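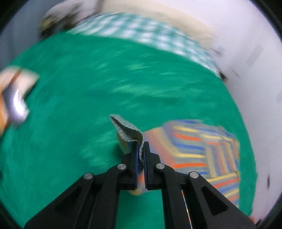

Blur masking for the hand-held cloth set, entry of 21 Aug 2023

Carried on from the July notes. The question is still whether the blur score should be computed over the whole image or only over the part that isn't gripper. Veikko's original filter takes the variance of the Laplacian over everything and drops whatever falls below a fixed threshold. The trouble is that the fingers hardly move relative to the camera, so the pivots and the blue pads stay crisp at almost any hand speed. They lift the score of images in which the cloth is smeared badly enough to be useless for keypoints.

Change made today: a fixed mask over the linkage, driven by finger opening. The pivot pins are bright round discs on matte black and the detector finds them without much persuasion. From the pins we get the opening, and from the opening we pick one of 18 precomputed masks. Anything under the mask is left out of the score. The dark vignette ring is left out as well, same as before.

Run on Olora, bed subset only

Input was 1,160 images, taken from the bed-making and towel recordings. Old filter and new filter were run with the threshold retuned on the held-out part, so that both keep the same share. Imtiaz had already marked 90 of these by hand as usable or not usable for cloth keypoints. The old filter disagreed with him on 23 of them. The new one disagrees on fewer, but I want Selvaraj to repeat the marking blind before I write a number down anywhere. Imtiaz had seen the old scores when he did his.

Where it still goes wrong

1. Plush blanket. The pile has strong local contrast and when it smears it turns into short diagonal strokes. Those strokes are edges as far as the Laplacian is concerned. A blurred blanket can outscore a sharp plain wall. Dividing by a local contrast estimate helps a little and makes the walls noisy.

2. Stripes. Motion along the bands leaves them looking sharp and motion across them wipes them out, so the score depends on which way the towel happens to lie. Same complaint for the gingham pillowcase, less severe, as the checks have edges both ways.

3. Closed jaws on ribbed knit. The held fabric moves with the fingers and keeps its texture while the cloth behind it is smeared. One score for the whole image is the wrong thing to ask for. For grasp labels we would keep such an image. For keypoints on the bedding we would throw it out.
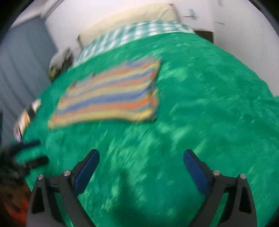 Jaws open over the blanket. Striped towel and checked pillowcase both smeared, pads and screws comparatively clean.

Item 3 needs a decision. Anwara's suggestion is to give each image two scores, one for a small window between and just beyond the fingertips and one for everything else outside the mask. The loader then picks whichever suits the task. It costs one extra column in the Flumine index and no recomputation of the masks. I prefer this to Hindura-style per-pixel blur maps, which are slow on our machine and came out poorly near the rim, where the lens distortion is strongest.

On the mask itself: it is too tight at the outer arms when the jaws are fully open. A thin strip of black plate gets through and adds a hard edge. Dilate by a few pixels and rerun. Also check what the white cable does. It lies along the right inner arm and the mask was drawn from the CAD outline, which has no cable in it.

To do

– Dilate masks, include the cable, rerun the bed subset.
– Selvaraj to mark the same images blind, no scores shown.
– Two-window score, fingertip window size to be agreed with Anwara.
– Ask Piyumi whether the Mollah training script reads the old blur column by name or by position. If by position, leave the column order alone.
– Keep the old scores in the index until the comparison is finished.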